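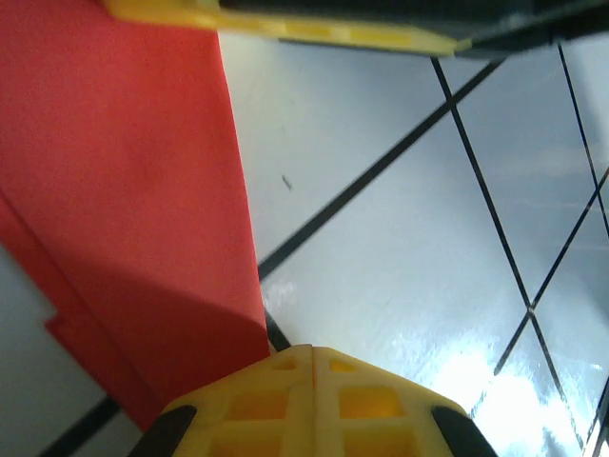

Mesfin Woldemariam wrote back that the warped covers are a grain problem and he wouldn't touch the glue until we've checked it. He has seen the same thing on the Ostby job.

Tuesday, September 1, 2026

Checked grain on the board for the Skenar books. Tore a strip each way off three offcuts. Two run head to tail as ordered, one runs across. So part of the stack is mixed, and it all has the same label. 186 covers are already made up. Pulled 10 and left them under weights by the window. The worst bows about 6 mm at the fore edge.

Paste was the usual mix, a bit thin. Wrote the batch on the jar this time.
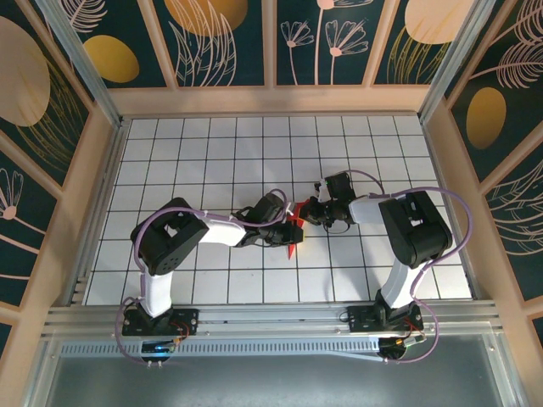

Red piece upright between the two arms.

Endpapers next. Semus stock is heavier than the last lot and cracks if folded against the grain. With the grain it folds fine dry, no bone folder needed on the first pass. What I want is a crease with one sharp line straight up with both panels flat on either side. Score first, then fold, then press overnight.
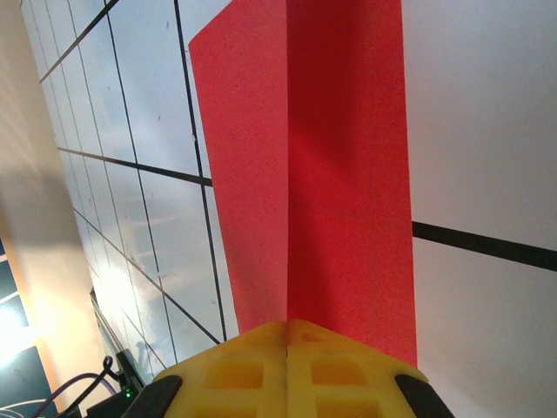 Board order for November has to go in this week. Need 648 pieces, grain long, and I'm asking Paul to mark grain direction on each bundle. The endpapers in that run get the single upright V fold, same as the red one, before tipping on. Still to do: sort the rest of the mixed stack, recheck the 10 under weights.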